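Second progress report to the Welta Household Fund
Shared kitchen and supper club, Eder Street
Prepared by Everett Marchetti, project lead
Sat 12 September

Dear friends at the Fund,

It is a pleasure to be writing to you again, and I will try to be a little briefer than I was in April, when I believe I went on for three pages about the drains. This report covers the spring and summer, what your grant has paid for, and where we would like to go next.
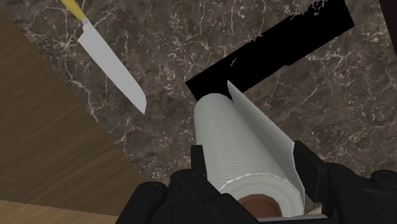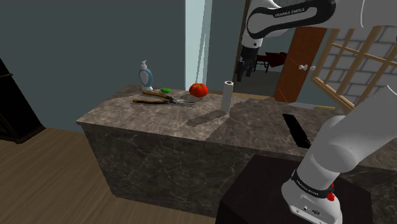
The supper club now runs every week without a break, and I can't tell you how much I look forward to it. We cooked on 12 evenings over the period you asked us to report on, and served 375 meals in all. Our members range from a young man who had never boiled an egg to a retired baker who has very firm opinions about how long dough should rest (she is usually right, and we have all started listening). People arrive a good half hour early now, which was never the plan, but they like to sit and talk while the onions are going, and we have stopped trying to hurry them into place.

You asked in your last letter how people find us. Mostly they come because a neighbor brought them. The flyers we put up at the library and the laundromat did bring in a few families, and the Borkitz clinic has been kind enough to mention us to patients who are eating alone. I had hoped for more from the school newsletter, which ran our notice with the wrong evening printed in it. They corrected it the following month and were very nice about it, but I do think we lost some people who came to a locked door, and I am sorry for that.

The cooking lessons have been slower to settle. We began with seven people in the first group and kept five of them to the end. One moved away, and the other found the bus too difficult after the route changed. The lessons themselves went well once we stopped trying to cover a whole menu in one session. Now we take one thing at a time, such as a pot of beans or a roast chicken, and cook it properly, and then everybody eats it together and talks about what they would do differently at home. The bean lesson has been repeated twice by request. I would never have guessed that, and it has changed how I think about the fall program.

On the money side, we are close to where we said we would be. Groceries have cost more than we planned, mainly cooking oil, eggs and cheese, and we have made up most of the difference by buying rice and flour in bulk through Peveo, who deliver to the back door and let us split an order with the church down the street. We spent less than expected on printing and nothing at all from the repair line, so I would like to ask your permission to move $93 from printing into groceries before the end of the year. It is a small sum, I know, but I would sooner ask than have you find it in the accounts.

There are two things that have not gone as we hoped. The first is the recipe booklet, which I promised you for midsummer. We have plenty of recipes, but they came to us on envelopes and in text messages and, in one case, over the phone while I was driving, and typing them up in a form that other people can follow takes a good deal longer than I allowed for. I now expect a finished draft by the time the weather turns cold. The second is the Saturday lunch for older residents. We tried it and hardly anyone came. When we asked around, most people told us they already have family with them on Saturdays and would much prefer something in the middle of the week, so we will try a Wednesday instead and let you know how it goes.

For the coming months we plan to keep the supper club just as it is, start a second lesson group, and find somebody who can help with rides for those who live past the Eder bridge. We would also love to have you visit. Come hungry, and please let us know ahead of time if there is anything you can't eat. The full accounts will follow by mail as soon as our bookkeeper is back from seeing her new grandson.

With warm thanks from all of us,
Everett Marchetti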